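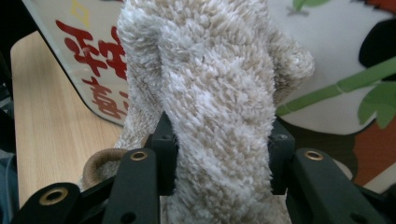 Sorting and Packing Assistant, Soft Toys
Kendico, returns room
Part-time, 4 shifts a week, starting in March

Duties: check returned plush toys for open seams and matted pile, brush where needed, sort by size and color, bag, label, and shelve. Long-pile items are bagged singly. Damaged items go to the repair shelf with a completed tag.

Requirements: able to stand for a full shift and read printed labels. No allergy to textile dust. Sewing experience is useful but not required.

Training takes 2 shifts and is paid. Shifts begin at 7 a.m.

Apply in writing to Miklós Fodor, Kendico front office.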